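Drying nylon pellets at home, how long is long enough?
Posted by Rigoberto Llanos

I picked up a small benchtop injection machine from Okier (secondhand, $875, my wife knows) and I've been shooting little clips out of nylon. My first batch came out with silvery streaks, and they snap when I bend them. I gave the pellets 2 hours in a toaster oven before I ran them. Is that just too short?
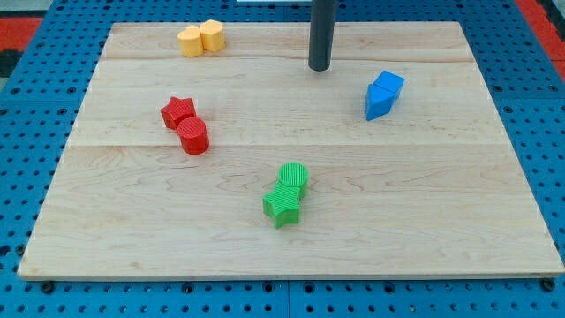

I also mixed in some leftover regrind from a friend, maybe a third of the batch. No idea how long that bag sat open in his garage!

pludero_mike
Yep, way too short. Streaks like that are nearly always moisture. I do mine overnight at 175F, spread thin on a tray, and they go straight into the hopper while they're still warm. I'd leave the regrind out until you get good parts from fresh stuff.

Policarpio
could be your barrel is too hot too. mine did that

Pornach Annie
What Mike said, but please get a separate thermometer. My toaster oven runs way over what the dial says and I turned a whole tray yellow.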